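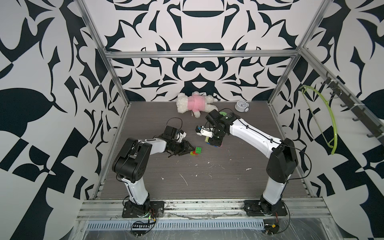
Toy bricks on the floor of the two-arm cell used by the Hallico robotics club.

Students in the Hallico robotics club are spending September teaching two robot arms to work side by side. The project, called Zodance, has 22 members split into teams of 4, and each team gets the arms for one afternoon session.

The job sounds simple: pick up toy bricks and hand them from one gripper to the other. Both arms share one floor, so the teams also have to plan which arm moves first.

"Most of them start by going too fast," said Gijs Aerts, who leads the club. "Then they slow everything down and begin watching the wrists."
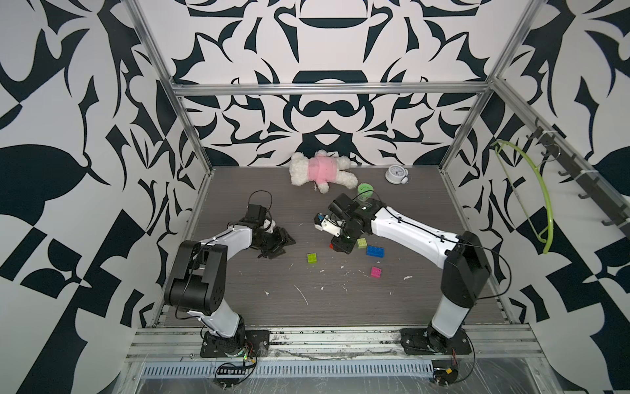 The arms reach in over the bricks, with a teddy bear and an alarm clock farther back.

The club has logged 772 practice runs so far. Its goal is 1,381 before the teams present their work at the Moreira student fair - the same event where last year's members showed a single-arm sorting project.

Each team keeps its own notebook and writes up failed runs as well as good ones. Aerts reads the notes before the next session and changes the brick layout for the group that follows.
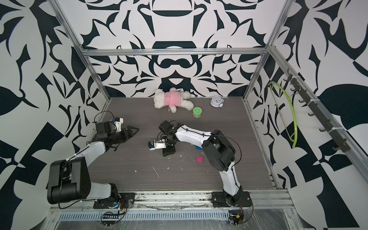
Joining the club

New members can sign up at the Hemetti building front desk until 5 p.m. on session days. No programming experience is needed.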